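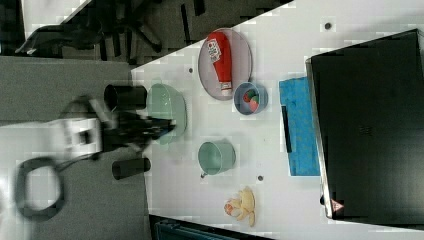 Kittipong Kaewsai told me at the end of our last club meeting that I write about everything except the kitchen project, and that if I let it go any longer he would write it up himself and leave all my mistakes in. Fair enough! So here I am with a mug of tea and my notebook, and I'll try to get my own mistakes in before he does.

For anyone new, I've been helping with the after-hours robotics club at Clestlow since February. We started out with line followers and a lot of enthusiasm, and somewhere along the way the students decided they wanted to do something that looked more like real life. The Magnusson challenge has a home category, where the arm has to tidy a small kitchen table, and once they'd read the rules there was no talking them into anything simpler (I did try, gently, for one whole evening).

The task sounds like nothing when you say it out loud. There's a table with dishes and things on it, somebody calls out an instruction, and the arm carries it out. Put the ketchup on the plate. Bring the sponge to the front of the oven. My kids could do that half asleep, and frequently do. For the arm, every one of those is a long chain of small decisions, and the students have to show it over and over, guiding it by hand through the motion, before it begins to do anything sensible on its own. By last week they had 581 of these practice runs saved, each with a little note on whether it was any good.

The ketchup has taught us the most, I think. A bottle on its side wants to roll, and a squeeze bottle also gives when you pinch it, so too light a grip loses it and too hard a grip makes it bulge and twist. The team spent three meetings on that alone. In the end they slowed down the last bit of the approach and had the fingers close in two stages, and the notes for those runs are a good deal more cheerful than the earlier ones.

Soft things are a different story. We have a plush toy and a folded cloth in the mix, and you'd think they would be easy, being so forgiving. The trouble is that they never sit the same way twice. The students argued for most of an evening over whether to fold the cloth the same way before each run or leave it however it fell, and I kept out of it, mostly because I couldn't make up my mind either. They went with leaving it, and I'm glad they did, even though the numbers dipped for a while afterward and there were some long faces on the way out to the parking lot.

I should say a word about how an evening goes. One student drives, one resets the table, one keeps the notes, and they swap every half hour or so, which was their idea and a very good one. Resetting is the job they all grumble about. You move the plate a little, turn the mug so the handle points somewhere new, swap one bowl for another, and then you do it again, and again. It's dull, and it matters more than almost anything else we do. When the table stayed the same for too long, back in the spring, the arm got wonderfully good at that one table and was completely lost when we shifted the plate over by a hand's width. 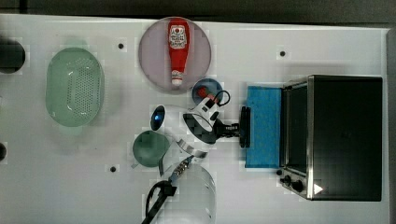

Medell wrote in under my last post to ask whether the students do any of the programming themselves or mostly just steer the arm, and whether a school with nobody on staff who knows robots could try the same thing. Yes to both, more or less. Two of our students look after nearly all the code, and the others started with steering and have drifted toward it as they got curious about why a run went wrong. As for staff, I teach shop and had never touched an arm like this before. I learned along with them, usually a week behind.

The sponge is what we're working on now. It's light, so it skids if the gripper comes in low and nudges it, and having the oven right beside it leaves less room than you'd like on that side. Uvo (that's what the students call the control program, and no, they won't tell me why) has a setting that caps how hard the arm will push, and we have been creeping it down a little at a time and writing down what happens. I'd rather they found the number by trying it than have me look it up for them.

There are five meetings left before the challenge. The green bowls are next on the list, then the mug, and I've promised to bring snacks to every one of them.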